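2020-03-10
Annelies Eberhard

Media list for the reading and viewing group, continued. Regula wants the new column to say whether a piece is told from inside the experience or watched from outside. Went back over the 14 titles we had and re-sorted them. Only 8 stay in the "inside" column.

Stekamier (the short game) stays. Played the second chapter again with headphones, lights on. The voices overlap more than I remembered and the room layout changes when you turn back.

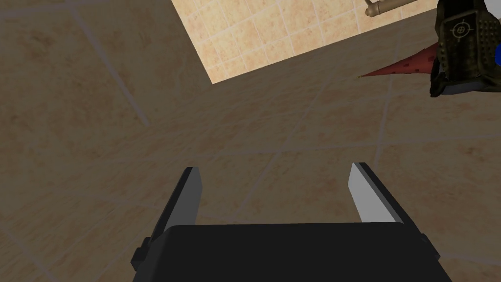 Stopped after the corridor part and wrote down how I felt, mostly floaty, fine again after tea. Needs a content note for derealization, plus one for the mirror sequence.

Wieser, the essay collection: two essays left to read. The hospital one is good but written from the sister's side, so it moves to "outside".
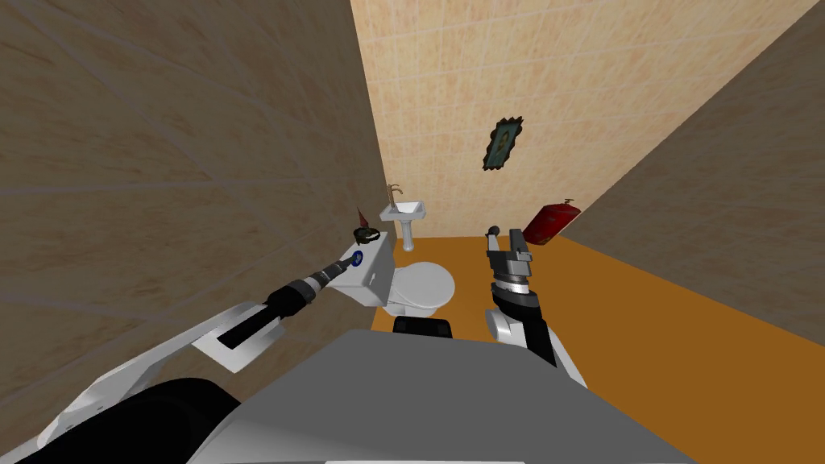

Bathroom, robot arm reaching toward the toilet tank.

Prister album: lyrics only, skipped the video for now. Regula Lanz found the colours in it hard going and I'd like someone else's notes before it goes on the list.
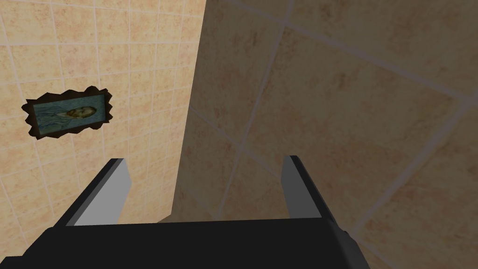 Gripper and tiled walls, small framed painting at left.

Wovau not tried yet. Library hold is in, probably June.

To do: ask Regula if "dissociative" and "psychotic" should be separate tags. I think yes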